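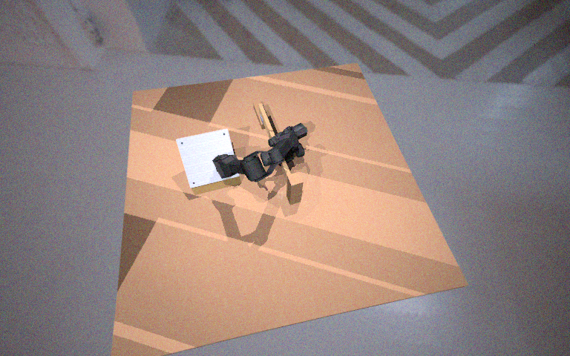

The arm and the long timber piece on the simulated bench, Wattimena build.

Progress report to the Turden small grants program
Project: Wattimena (student robotics club, senior group)
Period covered: start of term to the end of June

Where we are

The application promised a working simulation by mid-year and a working arm by the end of it. We have the simulation. The arm exists in the sense that its parts are in a cupboard with a label on the door.

The simulated bench now loads reliably on the school laptops, provided no one is also trying to print. Students built the table, the floor and the workpieces themselves. There was a long argument over the floor. The group voted for chevrons, and I have stopped raising it. The arm model came from the Runo teaching kit, and the students have spent most of the term learning how its joints behave when you give them instructions you didn't mean.

The set task is to move a long piece of wood from one side of the bench to the other without dropping it or sending it into the next room. In the last test block the group ran the task 340 times. It finished properly in 28 of them. I realise this isn't the figure funders like to put in a newsletter, but at the start of term it was 2, and one of those is still disputed.

What went wrong

Contact. The gripping code was written for blocks, and a long thin piece swings as soon as it's picked up anywhere but the middle. The students now have a way of estimating the middle. It works well on pieces of even weight and badly on anything with a lump on the end.

Shadows were the other trouble. We turned on realistic lighting because it looked good, and the detection script spent a fortnight trying to pick up the arm's own shadow. Lighting has been left on. The script has been given a talking-to, and false detections are down to a level the group calls "fine" in its logbook.

We also lost almost 7 hours of work to a shared folder that two students had each tidied. Backups are now kept, with the enthusiasm you'd expect of people who have just lost their work.

Spending

The Runo kit and licences are paid for. The laptop upgrade came in under budget and the gripper pads came in over, so the two have more or less cancelled each other out. Nothing has been spent on the travel line. Receipts are attached in the order they came out of my bag.

Next term

Finish the gripping rewrite. Assemble the physical arm and bolt it to a bench the woodwork department has agreed, in writing, to give up. Enter the Drustilano schools challenge in the simulation division, where entries are judged on code and documentation as well as results. Our documentation is quite good. The students have had a lot of failures to write up.

One request: we'd like to move the unspent travel money to spare gripper pads. The form asks for a revised budget, and I'll send it through once this report has been accepted.

Club supervisor, Wattimena project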